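Speaker notes – Regional Golf Administrators' Forum, afternoon session
Topic: Pace of play and field management at the Stirever Amateur
Speaker: Tamara Kostiuk, Tournament Operations

Opening (allow two minutes)

Good afternoon. I acknowledge the host club and thank the organising office for the invitation. My remarks concern the Stirever Amateur, a stroke-play event contested over 36 holes at the Rautiainen course, and the changes made to its conditions of competition before the most recent edition in April.

I will speak first to the size of the field, then to the starting sheet, the timing policy and the treatment of the cut. Questions are welcome at the end. If the session is running behind, omit the material on practice facilities.

Field size

For several years the championship accepted every eligible entry up to the limit of available daylight. In practice this meant that the last groups in the opening round finished in poor light, and on one occasion play was suspended and resumed the following morning. The draw for the second round was then compressed, and players who had finished late had very little rest.

The committee's response was to reduce the opening field and to introduce a ballot by handicap index. We received 200 entries this year. All were acknowledged in writing, and those who were balloted out were placed on a numbered reserve list, published on the event page and updated each evening.

Pause here. Members of the audience may wish to know how late withdrawals were handled. A reserve had to be present at the starter's hut and ready to play. Reserves were not telephoned on the morning of the round.

The starting sheet

Under the previous arrangement, groups of four went out from both nines. We now send groups of three from the first tee only in the morning wave, with the tenth tee brought into use after the morning players have cleared the turn. Nhi Bạch prepared the draw and is in the room this afternoon should anyone require the detail.

The par-three fourth had been the principal point of congestion. It plays to an elevated green with a severe false front, and a group could be held on the tee while the two ahead of it waited. We took three steps. The hole location for the opening round was moved to the lower tier. The tee was brought forward by one block. A referee was stationed behind the green with authority to call the following group up.

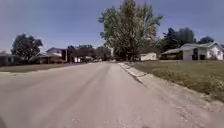 Calling up was not universally popular. Some of the more experienced competitors felt that it interrupted their preparation for the tee shot, and one written objection was received. The referee's authority was maintained for both rounds, and the committee has since resolved to retain it. I would encourage clubs considering the same measure to state it plainly on the local rules sheet.

Timing policy

The policy has two stages. A group that is out of position is informed by the roving referee and given one hole to recover. A group that does not recover is timed, and any player who then exceeds the permitted time for a stroke receives a warning, followed by a penalty for a further breach.

Speak slowly through this section. In past sessions the distinction between being informed and being warned has been misunderstood.

Over the two rounds, 31 groups were informed that they were out of position. Quyên Nông, who served as chief referee, recorded each instance on a single form, with the hole, the time and the reason offered by the players. Searching for a ball in the fescue on the right of the eleventh was the reason given most frequently. That area has now been cut back to the path, and the penalty-area stakes have been moved closer to the fairway.

No penalty strokes were applied under the policy. Referees reported that most groups regained position within the hole allowed, and those that were timed completed the hole without a breach.

The cut

After the first round the field was reduced to the leading 52 players and ties. There was some discussion as to whether a two-round amateur event should have a cut at all. Entrants travel at their own expense, and a player who misses it has had one round for the fee. The counter-argument is that the second round can now be played entirely from the first tee, with the leaders out last and the finish in good light.

Giang Kiều, on behalf of the players' panel, proposed that those missing the cut be offered a tee time on the adjoining Codum nine at no charge. The proposal was adopted.

Practice facilities (omit if short of time)

The short-game area closed at midday during the previous edition so that it could be watered. It will now remain open until the last group has started. Range balls are included in the entry fee and collected from the shop on presentation of a player's badge.

Scoring

Hole-by-hole scores were entered through Fandside by walking scorers, with the signed card remaining the official record. Where the two differed, the card prevailed. Please direct enquiries about the scoring arrangements to Định Âu at the recording desk, as I am not the appropriate person to answer them.

Close

Copies of the conditions of competition and the referee's form are on the table beside the door. The revised entry form for next season will be circulated to member clubs once the course dates have been confirmed.

Invite questions.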